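About Prendari

Prendari prepares demonstration data for organizations that train robots to work with their hands. We record people guiding robot arms through everyday tasks, check each recording, and deliver the results in a form that a learning system can use. Our clients are research groups and equipment makers who need examples of good handling and do not have the staff or the floor space to gather them on their own.

The company was founded by Rowena Quiambao, who serves as director, and Analyn Umali, who leads collection. Both had worked on grasping software before that, and both had spent a good part of their time waiting for data. Prendari began with one table in a shared building on Sarmiento Street. It now operates 8 collection stations on a single floor at the same address, with a separate room for review.

What We Do

A learning system of the kind our clients build is not given a written rule for picking up a cup. It is given many examples of a cup being picked up, together with the camera views and arm positions recorded at each moment, and it is trained to produce similar motions when it meets a similar situation. The quality of those examples matters a great deal. A recording in which the operator hesitates, bumps the table or changes plans halfway through will teach hesitation along with the task.

For this reason we treat collection as skilled work. Our operators are employees, and each completes a training period of 3 weeks before any of their recordings may be delivered. During that period they learn to move both arms at an even pace, to approach an object from a direction that leaves it visible to the cameras, and to stop a recording cleanly when something goes wrong. They also learn to write a short, plain note on what was attempted. These notes travel with the data, and several clients have told us that they read them first.

Most of our projects concern tabletop handling: lifting, placing, sorting, stacking, passing an object from one hand to the other. Objects are chosen with the client. We favor ordinary things in a range of shapes, among them dishes, cups, toy fruits and vegetables, boxes and cloths. A rounded object with ribs or lobes asks something different of a gripper than a flat plate does, and a handle asks something different again. A useful collection has to include all of them, in many positions.

The two arms at a station are recorded together, even when only one of them has hold of something. The position of the waiting hand is part of the example.

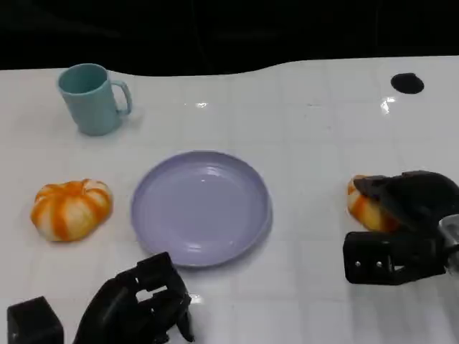 How a Collection Is Carried Out

Each project opens with a task sheet, agreed with the client in writing. The sheet names the objects, the starting area for each, the instruction to be followed and the condition that counts as success. A typical instruction is a single sentence, such as "Put the pumpkin on the plate." The sheet also states how much the layout should vary between recordings. Some clients want small shifts of position only. Others ask for objects to be swapped, turned or crowded together.

Before each session the operator runs a check of the cameras and both arms, and the table is wiped down. Lighting is left as the task sheet requires. We do not remove reflections or shadows from a setup unless a client asks for this, as a robot at work in a home or a shop will meet plenty of both.

Sessions are kept short. Guiding two arms takes close attention, and our own records show that errors rise when operators go without a break. Operators change stations at midday and do not record after 4 p.m., when the floor is given over to review and repairs.

Every recording is then watched in full by a second person who was not present at the session. The reviewer marks it as accepted, accepted with a note, or set aside. Recordings that are set aside are kept and labeled. Failed grasps have proved to be of real interest to some of our clients — a dropped object, clearly recorded, can help a system learn to recognize that it has lost its hold.

Our Projects

The largest collection completed to date was prepared for Nondska, a maker of kitchen equipment. It comprises 1,706 accepted recordings of table setting and clearing. The work took two teams from March until early summer and led to changes in how we write task sheets, which now include a sketch of the table.

For Julton, a packing firm, we prepared a smaller set of more than 600 recordings devoted to handling soft items. That work continues.

Data and Ownership

Recordings made for a client belong to that client. We keep a copy only for as long as the agreement allows, and we do not combine material from different clients. Operators' faces and voices are not recorded. Their names are replaced by a station code before delivery.

Working With Us

Prendari accepts a limited number of new projects each season. Inquiries should include a short description of the task, the type of arm and gripper in use, and the number of recordings expected. Ms. Umali's office replies to all inquiries and can arrange a visit to the collection floor. Visits take place in the morning, while the stations are in use, and last about an hour.

Applications for operator positions are accepted throughout the year. No background in robotics is required. Applicants are invited to spend part of a morning at a practice station before an interview is arranged.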